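# The yellow shelf, sorted (mostly)

I finally got to the yellow shelf this Sunday! It's the two-level one we put together from Petier panels last March, and it had turned into the spot where everything lands. Budget for the whole cleanup was 335 dollars and I came in under, so I'm feeling pretty smug.
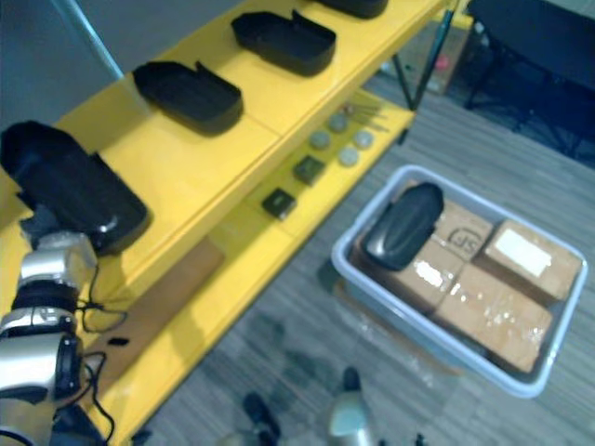
Trays were my first big decision. I went back and forth between deep bins and shallow ones for ages, and shallow won because I like seeing my stuff without digging. The black ones with the little notch on the rim got the upper level, with the small bits (those round grey-green discs, mainly) down below. Boxes went into the grey-blue bin on the floor, and I'm still peeling tape in my sleep.

Next up, cleaning. I used the Simeo spray, and one bottle goes a long way. Wipe with the light behind you, that's my whole method. 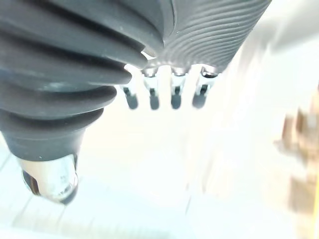
Over on the Parkotora board, Daza wrote that spray alone leaves a haze on gloss panels, and that a barely damp cloth first and a dry one after would do a nicer job. I tried it on one end and yep, I'm a convert. I did the rest that way and it took 5 extra minutes, tops.

The edges are what I always skip, so I made myself do those too, plus the black metal framing.
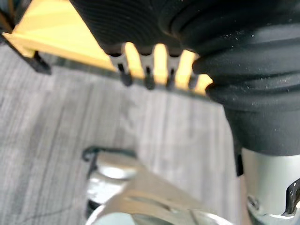 I do love this yellow. It warms up the whole corner, and it's so much more cheerful than the beige I nearly bought (what was I thinking?).

Last one! I still want labels for the lower level, and maybe a second bin, if I can find the same color.
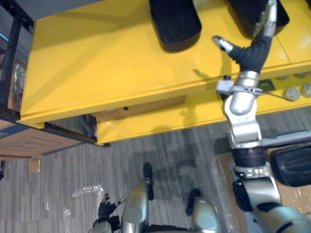

*Yellow up top, grey striped carpet below, and a cardboard box tucked underneath.*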